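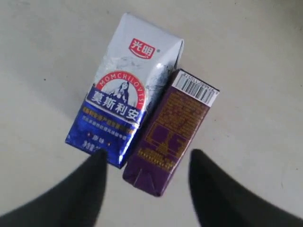

Plurneck Cargo Loss Notices is a table of theft and robbery reports involving food and drink stock, taken from warehouses, delivery lorries and wholesale depots. Each row is one reported incident. Goods are recorded by the kind of pack they travel in, so small drink cartons such as the blue and white one go under "carton, single serve", whatever is inside them. Cooking oil, flour and sugar have their own codes.

Release dated September 11, 2023. It replaces the December release, which had the wrong region codes for Barix depots.

Contents

notices.csv: the incidents, one per row
packs.csv: 29 pack codes with a short definition of each
regions.csv: 48 region codes
changes.txt: corrections made between releases

Columns in notices.csv

notice_id: unique, never reused
date_reported: the day the loss was reported, which may be later than the day it took place
region: see regions.csv
site_type: warehouse, vehicle, depot, shop or other
pack: see packs.csv
armed: yes, no or unknown
reward: yes if a reward was advertised, otherwise blank
recovered: all, part, none or unknown

Where the notices come from

Most were sent in by firms using the Hakar reporting form. The rest were typed up from paper notices held at the Chiang office. Sekar Sembiring and Lucimara Godoy entered the paper notices, and Gebremedhin Tekleab checked them against the originals. He found 57 with an unreadable pack entry. They are kept in the table with the pack column left blank.

Known problems

Stock values are not included. Firms often leave them out or change them after an insurance claim, and we could not make them consistent.

"Unknown" in the armed column means the form did not say. Do not count it as "no".

Two firms sharing a warehouse sometimes report the same robbery separately. Pairs we have spotted are listed in changes.txt but both rows stay in.

Company names and street addresses have been removed. Any region with fewer than 30 notices is merged into its neighbour.

Use

Free for research and teaching. Please do not use it to set premiums for a single site.

Corrections go to Natanael Bittencourt, with the notice_id in the subject line. Requests for older releases go to Ronaldo Furtado.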